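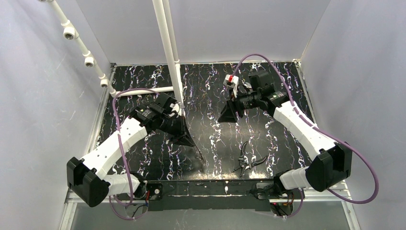 Bench two at the Pulmont open day, with the pliers or shears on the table

Is the Pulmont robot open day worth it with a bored teenager?

My daughter is 14 and has agreed to one outing in August, which I don't intend to waste. I went to the last one alone and liked the two-armed benches, but I'm the sort of person who watches road crews. Does she get to do anything, or is it all standing behind a rope? Parking tips also welcome.
Posted by Plirnum

Hervé Aubert
We took ours, 13 and 16. The talk in the main hall runs over 60 minutes and could lose 50 of them. Skip it and go straight to the benches out back.

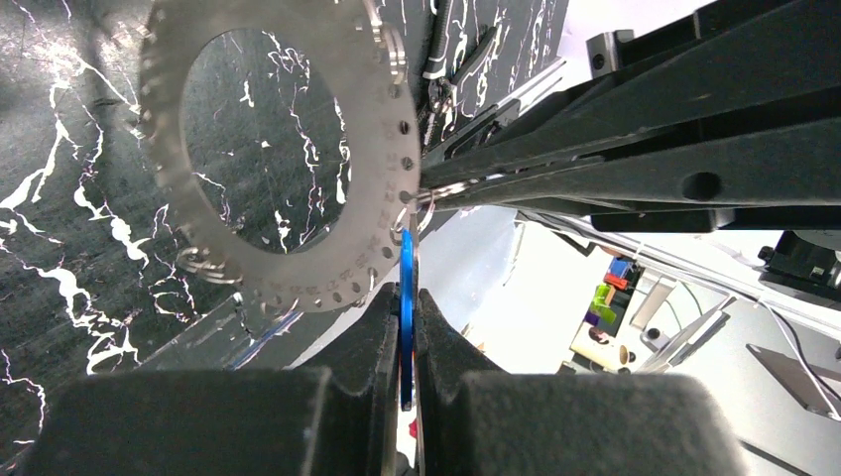 Small, fiddly stuff is what held mine. Big lifting arms are impressive for a minute, then it's a forklift with better manners. Watching a machine try to deal with a little metal loop is a different matter — the 16-year-old put her phone away, an event I have noted in my diary. Ask the staff questions, as they're starved for ones that aren't about jobs. Kids could have a go at the controls when we went, but the list fills early, so get your name down before 10 a.m.

Parking is $7 in the Caron lot. The street is free if you enjoy walking and being ticketed.

Dranaveck
went 2 yrs ago, was ok. gift shop overpriced

Plirnum
Thanks Hervé. I've told her there's no talk and she has upgraded her mood from "no" to "fine". Does anyone know if the cafeteria does anything besides muffins?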